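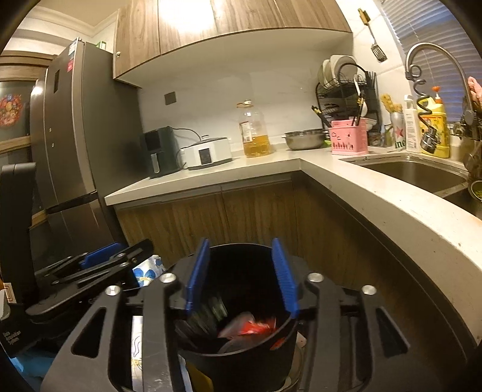
Kitchen helper wanted, Grinden shared house

Hi all, I'm Triin and I look after the kitchen at Grinden. I'm hoping to find one more person for the tidying -- five mornings a week, two hours a morning, starting as soon as you can.

The job is mostly trash, wrappers and packaging. Things get opened in a hurry at breakfast and you'd be the one picking up what's left, emptying the bin, wiping the counters and going through the refrigerator for anything past its date. Murali Pinto does the floors and the stove, so you can leave those alone (he's particular about the stove!).

You don't need experience. I'd like someone who shows up on time and doesn't mind other people's mess, and who'll ask before throwing out anything that still looks full. We lost a whole bag of good rice that way in June and I heard about it for weeks.

Pay is 100 a morning, paid out every other week. Gloves and bags are on us, and coffee too. You're welcome to stay for lunch if Stamatia is cooking -- say yes if she offers.

To apply, write me a few lines about yourself and which mornings are hard for you. Drop it in the Grinden mailbox or call the house and ask for extension 2272. If I'm out, Chandrasekhar Pillai will take a message. I'm reading replies until 2024-07-19.

Triin Jankauskaitė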